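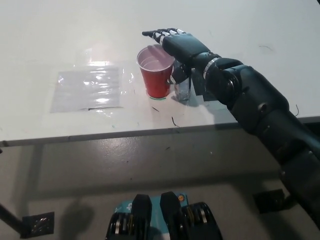 Halima Ogbonna

Questions about the Lekdale arm

I get the same questions about this build every time the workshop has an open evening, so the answers are written out here. I have tried not to make it sound better than it is. If you came from the Clustmont newsletter, please read this before writing to ask for the parts list.

What is the project?

A humanoid robot with jointed hands, put together in the shared workshop at Lekdale by members who pay their own way. The present job is picking up a plastic party cup from a white table and putting it down again where we want it. That is the whole of it for now. The newsletter said "household helper". I did not write the newsletter.

Can it pick up the cup?

Sometimes. In June we ran 60 attempts at one sitting and got 31 lifts that I would call clean, meaning the cup left the table upright and came back upright. Some members count a cup that is dragged along and then tips into the palm. I don't, and the log is kept my way.

Why a red cup?

It shows up well against a pale table and it costs next to nothing when it gets crushed. It is also a very forgiving choice, and anyone who shows you a robot handling a bright cup on a plain surface should be asked what happens with a dull one. Ours does a good deal worse with clear glass. We often leave a small glass standing near the cup to see whether the hand will avoid it. I bring my own glasses and the workshop's good ones stay in the cupboard.

What are the green marks on the table?

The thin curved line under the cup is a placement mark. If the cup starts in a different spot each time, you can't compare one run with the next, though people will try. The fainter smudges towards the front edge are just a mucky table. White spirit lifts most of it, but please ask before you wipe anything, as somebody cleaned off a whole afternoon's marks last summer.

Does it work anywhere other than on the mark?

Within a hand's width, fairly well. Beyond that I would not put money on it. This is the question I wish visitors asked first, and it's usually the last one.

What about the plastic film?

Clear crinkled film throws bright spots back from the ceiling lights, and shiny things are a known trouble for any system that finds objects by looking at them. I have heard it claimed that Tarawneh's software copes with glare "out of the box". We tried it with the film lying next to the cup and I was not convinced. It may do better under softer lighting. Our lights are what they are.

Is the hand strong?

Strong enough to flatten a party cup - so keep your fingers out of it. The segmented fingers look delicate with their pale joints, and visitors keep wanting to shake hands. No. Stand back from the table while the arm is powered, and keep bags and trailing scarves away from the floor area under it.

Did you build the whole thing from scratch?

No, and be wary of any home builder who says so. The body and arms were bought as sets of parts, and the hands came separately. Our share was fitting them, wiring them, rewiring them, and writing the bits of software that go between. The cable run on the right arm is my least favourite part. It has a loop in it that I have wanted to shorten for months, but the arm needs the slack when it reaches across its own body.

How much did it cost?

More than the members voted for. The last thing I signed off was £238 for replacement finger joints, and those are the parts that wear. I don't give out a total, partly as the bought parts were second-hand and you would not get them at that price.

How long would it take me?

Ask how long you think, then ask someone who has finished one. Two evenings a week got us to a moving arm in a winter. Getting from a moving arm to a useful one is the part still going on.

Will it do the washing up?

No.

Is the Claltusier kit a good way to start?

It is all right. The instructions are clear up to the wrist and then they get thin. If you only want to learn how joints and motors behave, a single arm clamped to a bench will teach you nearly all of it for far less money, and it takes up less room.

Can I come and try it?

Members can, after the safety talk. Visitors may watch. Bring your own cup if you like, any colour - I would quite like to see it fail on something new. Sign the book at the door and put down what you brought.

Page last changed 05/03/2025. The figures for June have not been touched.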